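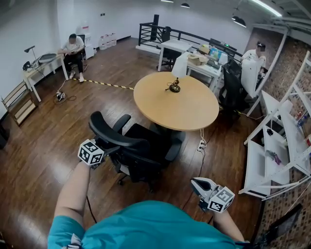

Informe de visita a las instalaciones de Heltness
2022-12-10

La delegación de Skorklow fue recibida por Ho-yin Shek, responsable de espacios de trabajo, quien acompañó el recorrido y facilitó la documentación sobre mobiliario solicitada en febrero. El objeto de la visita era conocer el equipamiento de una sala de uso mixto antes de renovar nuestras oficinas.

El pavimento, de color marrón oscuro y aspecto de madera, presenta un acabado brillante. Sobre él se ha colocado una cinta amarilla y negra que discurre hacia una mesa redonda de madera clara, en la que se dispone una lámpara pequeña de pantalla cónica blanca. Los puestos de trabajo cuentan con escritorios blancos y sillas negras con ruedas. La sala dispone asimismo de dispensador de agua, con garrafas de reserva a su lado. 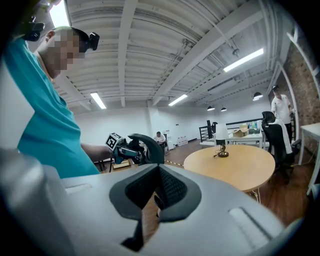 En cuanto a la iluminación, se combinan tubos fluorescentes con lámparas colgantes negras en forma de cúpula. Las vigas y las conducciones del techo permanecen a la vista, solución que la delegación valora favorablemente por facilitar el mantenimiento. Convendría, no obstante, estudiar los reflejos sobre el suelo y recoger los cables próximos a las regletas.

La silla de oficina despertó especial interés. Incorpora reposacabezas ancho y curvado, respaldo de malla y apoyo lumbar acolchado. Según indicó el señor Shek, el centro adquirió 37 unidades al distribuidor Brarkitz, con entrega en 11 días.
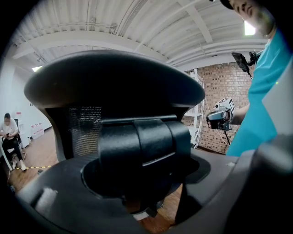
¿Se adoptará el mismo modelo de silla en Skorklow?
La decisión queda pendiente de una prueba con 10 unidades, cuyo resultado se incorporará al expediente de compra.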